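Kitchen arm build – tips from the bench

Quick notes before I forget them. Everything is in sim for now, the real arm doesn't go near my counter until the sim one behaves. Project is called Bredier (don't ask). Most of this works for any arm on a home build.

Start with the counter, forget the arm

Measure your real counter first. Height, depth, gap under the upper cabinets. Write it on masking tape and stick it to the counter edge. I typed the depth in wrong and lost all of Thursday evening to it.

Upper cabinets are the thing you forget. Fingers clear fine, then the wrist comes up and bonks the door panel. Model the underside of the cabinets as a solid block, with the handles too.

Coffee corner

Tall stuff at the back by the wall. Keep a no-go box around every appliance, a bit fatter than the thing itself. Mine was 2 inches, still using that.

Paper towels count as an appliance! Give the roll its own box. Soft things get knocked over same as hard things.

Pointing the gripper down, fingers empty, is my standard "ready" pose by the coffee machine. Save yours by name. Don't save it as pose1.

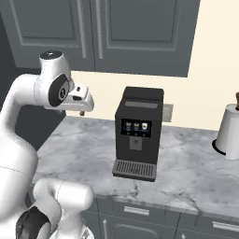

Mekdes Lemma: Question on the no-go boxes – do you turn them off when the arm needs to press a button? Mine just refuses to go anywhere near the machine and quits with a planning error.

Yes, but only for the last little bit, and only the fingers. Leave the box on for wrist and elbow. Make a small "door" in the box on the front side and let the fingers through that. Turning the whole thing off is how I put an elbow into a cabinet (sim cabinet, luckily).

Shiny stuff

Glossy counters and brushed metal mess with depth cameras. In sim everthing looks perfect, so add noise on purpose. Without noise I got 100 clean runs in a row and learned nothing. With noise on, 63 out of 109. Ugly number, much more useful.

Real-life fix for testing – a matte dish towel under whatever you're trying to pick up. Wash it once first, the lint from a new one gets in the finger pads.

Kettles

Handle direction matters more than position. Pick one way for it to face and always put it back that way. Leave open counter all round it so the gripper can come in from the side.

Practice empty. Kettle empty, unplugged, lid on. No water till you'd trust it with your own hand under there. I'm not there yet.

Slow everything down within a hand's width of the kettle. Fast in open space, crawl near objects.

Toaster ovens – don't let the arm pull the door by a corner of the bar. Middle of the bar or not at all. Knobs are hard, leave them for later.

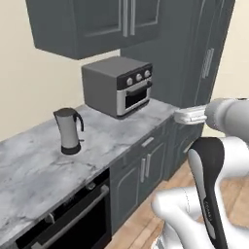
Parking the arm

Needs a home spot where you can still open the pantry and the lower cabinets. Try it with cardboard on the floor first, cut to the size of the base. Walk around it for a day. If you trip twice, move it.

Tape the outline on the floor once you're happy. Blue painter's tape, peels off wood ok if you dont leave it for months.

Files and naming

One folder per kitchen layout. Never edit the layout that works – copy it, then edit the copy. My good one is called Trernholm and it's read-only now, after what happened in April.

Write down the cabinet door state in the file name, open or closed. You will forget.

Before moving to the real arm

Stop button taped where you can reach it without leaning over the counter. Half speed, then half again. Glassware out of the room. Dog out of the room too.

Next up is drawers, when I get the handle grip sorted. Short pulls are a pain, the fingers keep sliding off the end.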